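Frequently Asked Questions: Early Driving Lessons on the Dorkum Route

The Rurton Driving School offers early lessons to all learners who have completed their basic training. The answers that follow apply to lessons booked on or after 13th November.

What is an early lesson?
An early lesson lasts 90 minutes and is driven on public roads while the sun is low. It includes a stretch through town and a stretch on a wider main road. Learners practice speed control, lane position and observation in glare.

Who may book?
Learners must have completed at least five regular lessons. Those who transfer from another school should bring their signed training record to the Ridico office before booking.

What is expected of the learner in town?
Learners are expected to hold a steady position to the right of the center line, to watch the sidewalk as well as the road, and to adjust their speed before a bend.
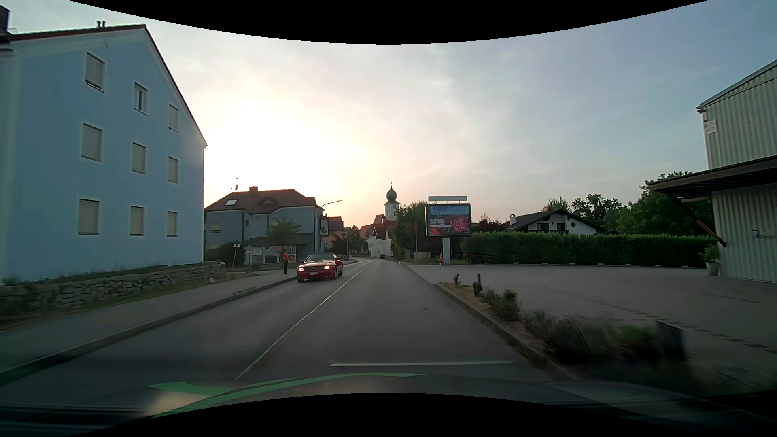
Parked cars, driveways and side streets should be checked early. A learner who cannot see clearly against the sun must slow down – the instructor will not treat this as a fault.

May I wear sunglasses?
Yes. Prescription glasses noted on the learner's permit must still be worn. Lenses that darken on their own are accepted if the learner can read a license plate at the legal distance.

Should the headlights be on?
Yes. Low beams are used for the whole of an early lesson. The learner checks them before leaving the lot.

How is the main road section taught?
The instructor names the lane in advance, and the learner keeps to it until told otherwise. Particular attention is given to filling station entrances, where other drivers may slow down or pull out with little warning.
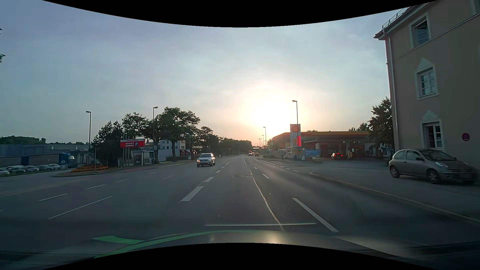
Main road with a Shell filling station on the right and low sun ahead.

What happens in fog or on ice?
The instructor decides whether the lesson goes ahead. A canceled lesson is moved to another date at no charge.

How do I change my booking?
Please contact the office at least two working days in advance. Later changes are charged at the full rate.

Related items
Night Driving Lessons: What to Bring
Szénási Theory Course – May Schedule
Transferring Your Training Record
Fees and Payment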